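Home | Guides | Flirside Bench Cell | Before You Buy | Setting Up | Care | Contact

Section 2: Planning and Budgeting for Your Cell

Welcome back! If you have come straight from Section 1, you already know what the Flirside bench cell can do, and you are probably itching to order one. Please give us a little of your patience first. The steps in this section are the ones our customers most often skip, and they are also the ones that save the most money. Pour yourself something, find a pencil, and work through them with whoever holds the purse strings in your shop.

You will need: a tape measure, the worksheet from the back of this guide, sample parts from the job you have in mind, and the free planning software (see Section 1 for how to install it).

2.1 Decide on the job

1. Write down the one job you want the robot to do first. Just one. We know there are others, and there is a column for them on the worksheet, but the first job is what sets the size of the arm, the kind of fingers and the shape of the table.

2. Gather every part that the job uses and weigh each one on a kitchen scale. Use the heaviest part for your arm size, and remember to add the weight of the gripper itself. People forget the gripper all the time (we did it ourselves on our very first cell).

3. Note anything fussy about the parts: thin edges, teeth, a soft finish that marks easily, holes that have to line up. Small assembly jobs such as gear trains belong in the fussy group, even when the parts weigh next to nothing.

Note: If your parts change from season to season, plan for the fussiest set. A cell that can manage those will be perfectly happy with the easy ones.

2.2 Measure the room

4. Measure the floor where the cell will stand, and then measure the doorways between there and the street. The table ships in one piece. It does not fold, and it does not like to be tipped on end.

5. Leave a walkway on at least 2 sides of the table. You will want to reach the back panel more often than you think, particularly during the first month.

6. Find the nearest power outlet and mark it on your sketch. If the cell will share a circuit with a compressor or a heater, ask your electrician to look at it before you order.

CAUTION: Do not plan to run the cell from an extension cord. The price of a proper outlet goes on the worksheet with everything else.

2.3 Fill in the worksheet

7. Enter the price of the arm, the controller and the table on the top line. Your dealer will give you these as a single figure, but do ask to have them split out. It makes later decisions a good deal easier.

8. On the second line, enter the gripper and its fingers. We suggest allowing for 3 sets of fingers in the first year: the set you start with, the set you change your mind about, and a spare. Fingers wear, and they get bumped while everyone is learning.

9. On the third line, enter trays, nests and holders. These are the humble things that keep parts where the robot expects them, and they are nearly always underbudgeted. If you have a workshop that can make them, enter the material and the hours. Hours are a cost too!

10. On the fourth line, enter training. We recommend that 2 people attend, so that a vacation or a bad cold doesn't bring the whole thing to a stop.

11. On the last line, enter a reserve. Thaís Cordeiro, who planned the cells at Garnport, likes to set aside the price of one extra gripper and leave it alone until the cell has been running for 6 months. We think that is a sensible habit and have borrowed it for the worksheet.

Note: Shipping, unpacking and disposal of the crate are not included in dealer prices unless your quote says so in writing.

2.4 Try the job in simulation

This is the part we are fondest of, because it costs you nothing but an afternoon and it can change your order quite a lot.

12. Open the planning software and load the models of your own parts. If you have no models, start with the gear assembly from the parts library and swap in your own shapes when they are ready.

13. Choose an arm and a gripper from the list, and place the parts where you would like them on the table.

14. Move the fingers in slowly until they touch the part. Then stop, and look at the contact from several angles before you ask for a lift.
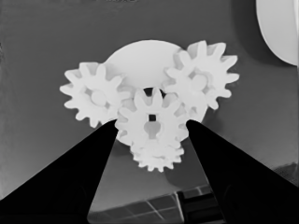

Take your time over finger length and tip shape at this stage. Long, narrow tips reach into tight spots nicely, but they bend more under load, and wide tips hold well until there is a neighboring part in the way. If you find yourself wishing for something in between, write that wish on the second line of the worksheet and ask your dealer for a quote on custom tips. A custom set is usually ready within 3 weeks, so it's best to order it along with the arm.

15. Run the job 16 times, shifting the starting position of the parts a little each time. Write down every run that fails and where the fingers were when it happened.

16. Change one thing only, such as the tip shape or the tray, and run the same set again. It is tempting to change everything at once, but then you won't know which purchase made the difference.

CAUTION: A job that works in simulation still has to be proven with real parts. Simulated surfaces are cleaner and more even than anything that comes out of a carton. Never order a full production set of trays on the strength of simulation alone.

Note: Save your project file when you have finished. Your dealer can open it, and Joar Kvam on our planning desk is glad to look it over before you sign anything. Please send the worksheet with it, even if it is covered in crossings-out.

2.5 Ask for quotes

17. Send the finished worksheet and project file to at least 2 dealers. Ask each of them to quote against your lines, in your order, so you can lay the answers side by side.

18. Ask what happens if the fingers turn out to be wrong for the job. Some dealers will exchange an unused set, and some will not. Get the answer on paper.

19. Ask for the delivery month and work backward from it. If you hope to be running by April, the outlet, the floor space and the training dates all need to be settled well before the crate arrives. Avoid a Saturday delivery unless you have people on hand to help unload.

20. Keep a copy of every quote with this guide. You will need the arm model and the gripper model again in Section 3, where you level the table and bolt down the base.

Related items

Section 1: Getting to Know Your Bench Cell
Section 3: Leveling the Table and Mounting the Arm
Choosing Finger Tips for Small Parts, by Ferenc Csonka
Leasing or Buying: Notes from the Lollside Workshop
Besson Tray Inserts: Sizes and Ordering
Worksheet (printable)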